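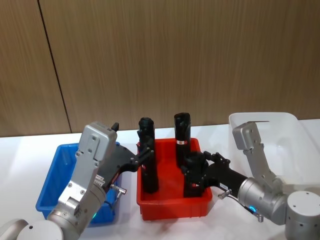 # Setting gain on a ribbon mic without the hiss

I put this off for way too long with my Danko ribbon, and my vocals sounded like they were recorded next to a shower. If your preamp runs out of clean gain (mine gets noisy past 3 o'clock), try it this way.

1. Turn phantom power **off** and wait a minute before plugging anything in.
2. Put the mic nearly 100 mm from your mouth, tilted a little so the P's go past it.
3. Sing the loudest part of the song, the real chorus and not the polite version!
4. Bring up the gain until your peaks land at -12 dBFS. Leave it there.
5. Record a few seconds of silence and listen on headphones.

Still hissy? I added a Hostine inline booster, which does want phantom power, so check that yours blocks it from reaching the mic. Then turn the preamp way down and do step 4 again.

Ribbons get boomy up close, so I also roll off the lows at 93 Hz. For my acoustic guitar I skip the filter and back the mic up to 257 mm, right where the neck meets the body.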